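Cables, again

June 2018

Quick one, kettle's on and I've got to be out soon. Said I'd write up the cable business and then didn't, so.

The ledge. The long white one that goes along behind everything. Fine idea, a ledge. Things get put on it, then the things need plugging in, and then every lead wants to hang down the front.

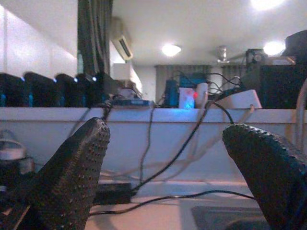
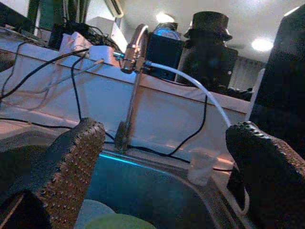
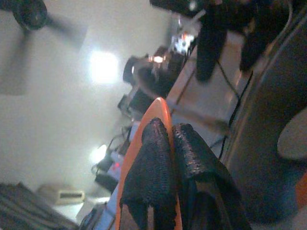

Black cables in all three, whichever way you look.

Kazimír Krajčí wrote back that I was starting at the wrong end, that you sort out where the plugs live first and only then touch the leads, and that if I bought one more bag of ties before doing that he would stop reading. He also said never to let anything dangle near a sink, full stop, and he didn't care how tidy it looked.

Right. Fair. I had already bought the ties. 300 of them, Zeman ones, the cheap bag, because the small bag was nearly the same price. I'll be leaving them to somebody in my will.

So plugs first. What I've worked out so far:

The adapters shouldn't be sitting on top of the ledge at all. White adapter, white box, big knot of wires behind. They want to go in a tray underneath or on the wall behind, off the surface, so you can wipe along without lifting everything. I've been looking at the Stundow tray, the long one with the open ends. Measured up, got it wrong, measured again. It fits if I go in from the left. Doesn't if I go from the right as there's a bracket.

The sink end is the bit that bothers me now he's said it. A cable down each side of the tap, and one of them curls along the bottom of the ledge. Not having that. Plan is to bring the lot back over the top and run it along the rear. Means longer leads for a couple of things, can't be helped. Everything near the tap gets unplugged first, then moved, then plugged in somewhere else. In that order please, me.

The row of black upright things with the little lights can stay where they are. They're happy in a row. It's the heap next to them that needs taking apart. I keep putting it off as I know perfectly well there'll be a lead in there that goes to nothing. There was last time, back in October. Two metres of it, beautifully coiled, conected to nothing at either end.

Labels. I did try labels. Wrote them in biro on masking tape and they'd faded to a sort of beige whisper by spring. Sosix do the wrap-round kind with a clear flap that folds over the writing. 8 to a sheet, which is a silly number, but they stick. Put one at each end of the lead, plug end and the other end, or you'll be following it along with your finger like I was.

Also got some Plirero clips, the adhesive ones. Verdict so far is mixed. Three went up under the shelf in the hall as a test. Two still there. The third was in my slipper this morning. I think I didn't clean the paint first, so I'll give them another go with the surface wiped down properly and left overnight before any weight goes on.

Things I'd do differently, if you're about to start on yours:

Get everything off before you buy anything. Everything. I didn't and now have a drawer.

Velcro for leads you move, ties for ones you don't. I used ties for the lot and then spent an evening snipping them off with the nail scissors, which are now ruined.

Leave slack behind the thing itself. Not loads, a hand's width. Otherwise you pull it forward to dust and out comes the plug.

Dark leads on a white panel show up horribly, by the way. You can get white sleeving, it's not dear, and I might do that for whatever can't be hidden. Haven't decided. It does make them fatter.

Tray's ordered anyway. Will put up how it goes when teh thing arrives. If anyone knows how to get old tie glue off, the sticky-pad sort, without taking the paint with it, tell me in the comments. Tried washing up liquid, did nothing. Going to try a hairdryer next.

Off out now, kettle can wait.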